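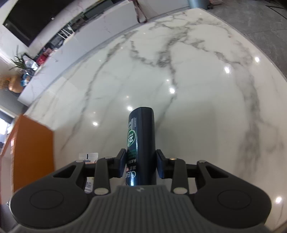
Catalog Supplement, Vol. 20, p. 50

Stultus Shower Shelf, corner model
Made by Tukateck for the Ivmont bath range

Most bathrooms have one shelf too few, and the tub ledge ends up doing the job. The Stultus is a corner shelf for people who are tired of hearing a shampoo bottle go over at six in the morning. It holds bottles. We looked into giving it a second function and went home early instead.

The shelf is a single piece of folded steel, powder coated in white or a gray the factory calls Fog and everyone else calls gray. It has a raised lip on the front edge, high enough to stop a full-size bottle of shampoo and low enough that you can still get your hand around it with your eyes shut. The floor is slotted so water drains straight through. Soap will also go through the slots eventually, as a sort of paste. If you use bar soap, buy the Kütt dish and hang it from the side rail.

Ona Priedītis drew the first version after her brother Heino glued a spice rack to her tile. The spice rack is still up there. Heino now runs our returns desk, and he would like you to read the next part before ordering.

Fitting

The Stultus fixes with two screws or with the adhesive plates supplied. The plates work on glazed tile and on glass. They do not work on painted drywall, textured tile, wallpaper, or a friend's advice. Clean the wall with rubbing alcohol, press each plate down firmly, and leave it alone overnight before hanging the shelf. Overnight means a night. To remove a plate, warm it with a hair dryer and pull a length of dental floss down behind it.

Check the corner before you start. Ours is a right angle, and a good many houses are less committed to the idea. A small gap at the back does no harm and can be left open.

Sizes and ordering

Small, item 113: two tall bottles and a razor.
Large, item 900: a household that can't agree on a conditioner.

Both come with plates, screws, wall plugs and one spare plate. Replacement plates are sold in pairs. Coating is covered for two years – scouring powder ends that conversation fast.

Reader comments

Lai-ching Tsang: Had the small one up since last spring, no rust. The lip is great, but pump bottles with a wide base sit a bit crooked. Any chance of a deeper one?

Ivars Stankevičius: Used the plates on textured tile. I know. It came down.

Nurhan Tekin: @Ivars same, then I used the screws and it's solid. Does Fog match the old gray Kütt dish? Mine looks slightly bluer.

Ivars Stankevičius: Mine's a shade off too. Can't tell once it's wet.

Contact: Tukateck customer desk | © Tukateck, 10 Mar 2026 | Back to top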